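How to file a complaint about campaign language (before the vote, not after)

Posted 30/08/2018

Quick guide. Writing this between meetings so excuse the typing. Plenty of people in Flenness heard the speech at the Skomar rally and asked what they can do about a candidate who all but tells supporters to go out and fight. Quite a lot, if you're quick.

First, get the exact words. Not what your cousin heard. Date, place, who was speaking, which language. If it was on radio, note the station and the time of the program. If it's a clip on your phone, keep the original and send a copy. Forwarded clips get shortened and the panel will ask.

Second, read the district code of conduct. It's 20 pages, most of it about posters. You want section 9, the part on threats and "words likely to cause disorder." Insults are not in there. Calling a rival a thief is a matter for the courts. Telling a crowd to "deal with" the other side's polling agents is covered.

Third, the form. Pick it up at the Trelta office, ground floor, or ask your assembly member for one. Fill in every box. Leave the party box blank if your not a member of any, nobody can make you join one to complain. 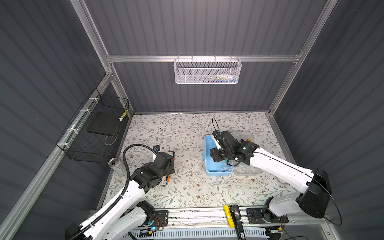 Keep your statement short. One page. Say what was said, put it in quote marks, say which line of section 9 it breaks. Leave out the history of the party since independence. I've seen statements run to 12 sides and they sit at the bottom of the pile.

Get a second witness if you can. Both sign. If the witness belongs to the same party as the speaker even better – it's hard to call that a smear.

Hand it in within 9 days of the speech. Ask for the stamp on your own copy. No stamp, no proof. Go back and get it.

What happens next: the panel writes to the candidate, who gets a chance to reply. Then a hearing, usually open. Penalties run from a public apology to a fine and a ban on rallies. In March they had almost 50 complaints and threw out plenty for missing dates, so check yours twice.

If you hear nothing, write again and quote the number on your stamped copy. Copy in the Janevski Road peace desk too, they do follow up.

One more thing. Complain about your own side when they do it. Same form, same office, same adress.

Trelta office closes for lunch. Go early.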